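Section 4: Putting letters and shapes on fabric with the Serkell press

OK, you've unpacked the Serkell, you've read the part about the cord (please tell me you read the part about the cord), and now you get to do the fun bit. I've put names on tote bags, aprons, two denim jackets and a truly ridiculous number of hats, and this is the order I do things in. The booklet that comes in the box is thin and a little grumpy, so I wrote my own.

Everything in this section is for iron-on flock or felt letters, the kind with a shiny backing that melts when it gets hot. Sew-on letters are in Section 6. If you're not sure which kind you've got, scratch the back with a fingernail. Iron-on backing feels slick, almost like a candle. Plain felt just feels like felt.

What you need before you plug anything in

The Serkell and its rest
The gray pressing mat
A sheet of Kodis parchment, or any plain baking parchment from the kitchen drawer
Your letters
A ruler and a bit of chalk
A thin cotton cloth, no prints on it, no starch

4.1 Prewash and dry

1. Wash the item the way you plan to wash it forever after. Skip the fabric softener! Softener leaves a coating and the letters will peel up at the corners, usually right after you've given the thing away.

2. Dry it all the way. A hoodie that feels dry on the outside can still be damp in the seams, so stick your hand inside the pocket and check.

3. Go over it with a lint roller. I skipped this once on a black sweatshirt and ironed a cat hair permanently under the letter R.

Note: Brand-new canvas totes from Orozco don't need washing first, but press them flat for a few seconds to get the fold line out.

4.2 Lay it out

1. Put the mat on a hard table. An ironing board is too squishy for this and the heat sinks right down into the padding.

2. Smooth the fabric over the mat with your palms, working from the middle out. If there's a zipper or a thick seam, hang it off the side of the mat so the spot you're pressing stays level.

3. Chalk a line where the bottoms of the letters will sit. Use the ruler. I have a good eye and I still use the ruler -- the one time I didn't, the whole name went downhill.

4. Set the letters on the line, glue side down, and start with the middle letter. Work outward from there. Starting at the left always leaves me scrunching up the last one.

5. Stand back and read it out loud. I'm serious. I once pressed HAPPY BIRTDAY onto a banner and had to call it modern.

Tip: Fat, curly letters need more breathing room than skinny ones. An I next to an L can sit pretty close, but give an M or a W some elbow space or the whole word turns into a lump.

4.3 Heat it up

1. Plug in the Serkell and turn the dial to 4 for cotton or canvas. Use 2 for polyester and anything stretchy. There's a 5 on the dial too, and I only go there for heavy denim.

2. Wait for the light to go green. It'll flick off and on a couple of times while it settles down, so wait until it stays put.

3. Lay the parchment over the letters without nudging them. I lower it from one side, like closing a book.

Caution: The soleplate is hot clear out to the rim and the rim sticks out farther than you think. Keep your holding hand flat and well back. Always set the press on its rest, never on the mat, even if you're only reaching for your coffee.

Caution: Don't use steam or a wet cloth with flock letters. The fuzz goes flat and it won't fluff back up.

4.4 Press

1. Press straight down on one letter at a time and count slowly to 15. Don't slide! Sliding is for shirts. Lift, move over, press again.

2. When you've done them all, let everything cool with the parchment still on. This is the hard part if you're impatient like me. Go fold some towels.

3. Peel up one corner of the parchment and try to lift a letter edge with your fingernail. If it lifts, put the parchment back and give it another slow count.

4. Turn the item inside out, lay the cotton cloth over the back of the lettering, and press once more from that side. The booklet leaves this step out and I think it's the one that makes them last.
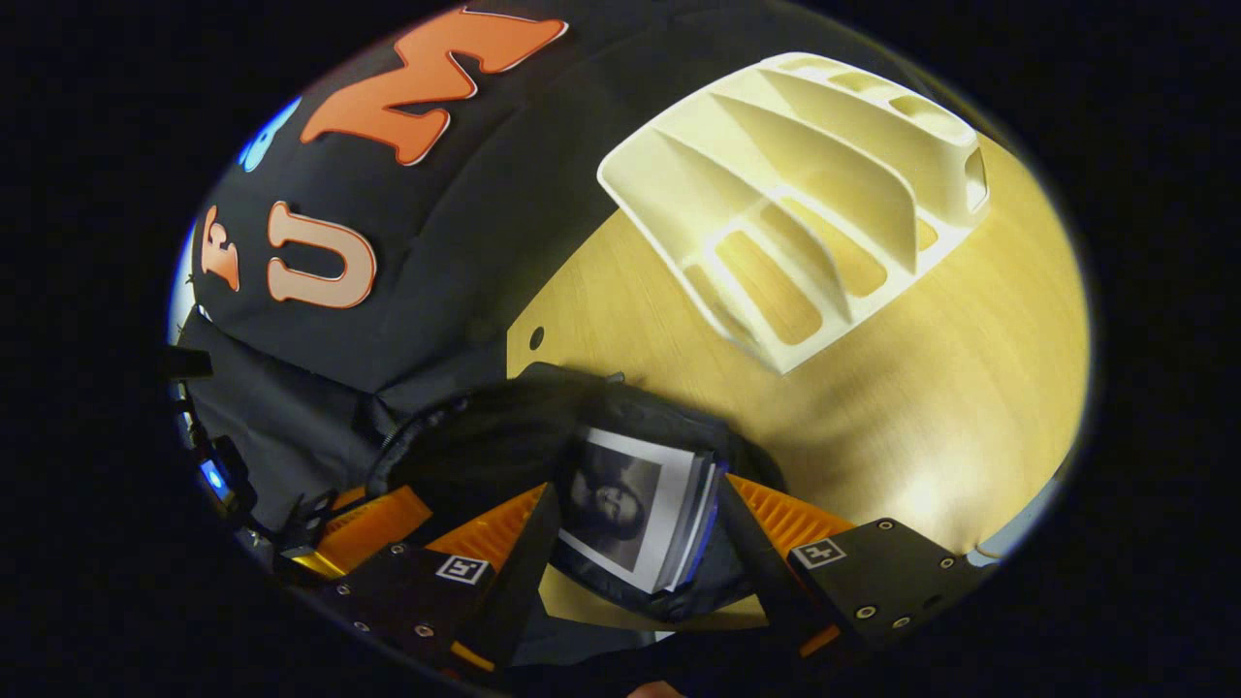
Handonby Sewing Circle page reader Pinkbobbin writes that she does the inside-out press first and the front second, and that her letters have held up fine on kids' backpacks all through the school year. She also turns the dial down a notch for dark fabric, which gets shiny on her if she doesn't. I tried her way on a navy apron and the shine was definitely less, so try it on a scrap and see which you like.

4.5 If something goes wrong

Letter went on crooked: Heat it again through the parchment, then lift it with tweezers while it's still warm. You get one try at this, maybe two.

Glue on the soleplate: Unplug it, let it cool until it's barely warm, and wipe with the cotton cloth. For stubborn bits, rub with a dryer sheet. Never sandpaper, not even the soft 600 grit stuff.

Edges curling after a wash: Press again from the inside. If they still curl, a few tiny stitches at each corner in matching thread will hold them, and from a foot away you'd never see it.

Light won't go green: Check that the little switch on the cord is pushed all the way in. Mine gets bumped halfway every time I wind it up.

Let the press cool for a good long while before it goes back in its bag, and see Section 5 for hats, which need the curved mat.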